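3. Where full-time van dwellers stay in winter

Figure 2. A white towel bunched up on a light wooden tabletop.
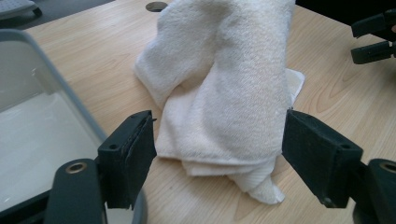 3.1 Length of stay

We asked people living full time in vans and caravans to keep a log of each overnight stop. The logs gave us 860 nights at sites near Ollham and Hafstein. Most stops were short. People who paid for a pitch tended to stay longer than those who parked for free, and they moved on less often after bad weather.

The difference was clearest in January. Free parking at Hafstein has a limit of four nights, and many logs show people leaving on the last permitted morning, driving to Ollham, and coming back later the same week. Skov and Hviid found the same back-and-forth pattern in their study of coastal lay-bys, though they put it down to fuel prices. Our logs do not support that. Several people drove more than 100 miles in a week to keep using free stops -- far more than they would have driven from a paid pitch.

3.2 Reasons for moving on

Eleven people wrote a reason beside every move. Water came up most often, then noise, then a neighbour parking too close. Laundry was named less than we expected, perhaps as it was done on the same trip as shopping. Trouble with wardens was rare -- two logs mention it, both at Ollham.

The logs say little about people travelling with dogs. Ông and Minja suggest that dog owners choose shaded or fenced pitches first and look at cost second, but we did not ask about pets and cannot test this here.

Related articles
Čierny: Winter pitches and the Viltness site survey
Minja: Water points on long-stay caravan sites
Hviid: Second-hand camper sales on Tradeo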